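Section 2: Fitting the Golholm rear rack to your bicycle

Please read the whole section before you begin. The Golholm rack is made for the Grunholm and Tomar frames. For other frames, ask your dealer first.

Caution: The maximum load is 25 kg, bags included. Do not carry a child seat on this rack.

Before you start

Shift the chain to the smallest rear cog and put the bicycle in a repair stand. If you don't have a stand, ask a friend to hold the handlebar. Clean the threaded eyelets of the frame with a dry cloth. Old paint in the threads can make the bolt go in crooked.

Fitting the rack

1. Put one drop of medium thread lock on each of the lower bolts.

2. Hold the rack over the rear wheel and start the lower bolts by hand. Do not tighten them yet.

3. Bend the two stays a little toward the upper eyelets on the seat stays. Bend slowly, and never bend the same place back again.

4. Put in the upper bolts, then look from behind. The platform must be in line with the tire. From the side it should be level.

5. Tighten all bolts in turn to the torque marked beside each hole. Spin the wheel and check that nothing touches the fender or the brake cable.

Note: On the Tomar with disc brake, the left lower bolt needs the long spacer. The short one is for the Grunholm.

After the first ride

Check every bolt again after 80 km, and later at the start of each season. We suggest June for riders who store the bicycle in winter. If a bolt is loose two times in a row, replace it and use new thread lock.

Questions about fitting can be sent to Tsung-han Hsieh at the service desk, which is also open Saturday morning. Spare bolts are ordered from Yiğit Tokgöz under part number 2006.
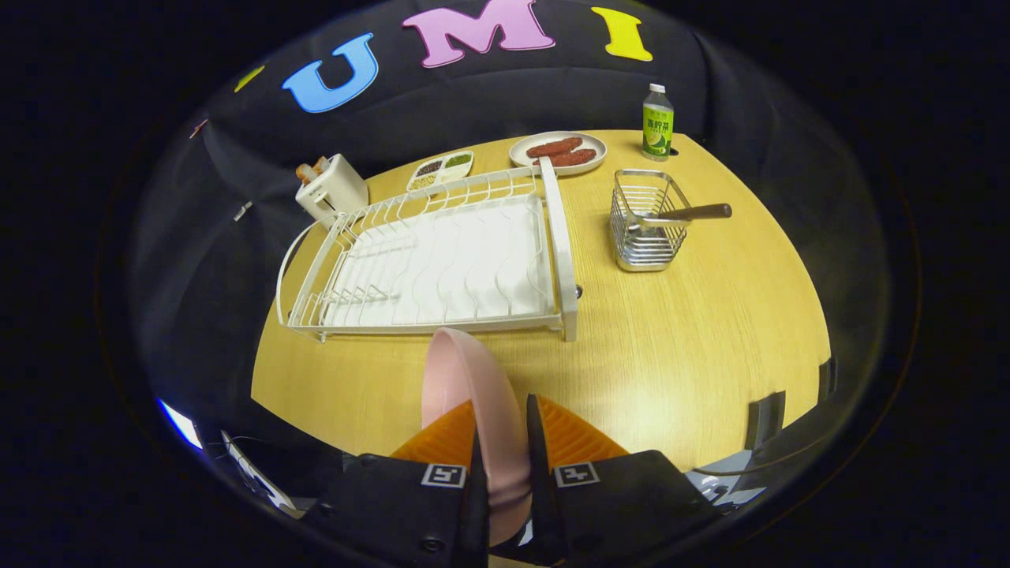

Section 3: Attaching the side bags

1. Open both upper hooks of the bag by pulling the handle up.

2. Lower the bag onto the side rail and let go of the handle. Pull on the bag to be sure that the hooks are closed.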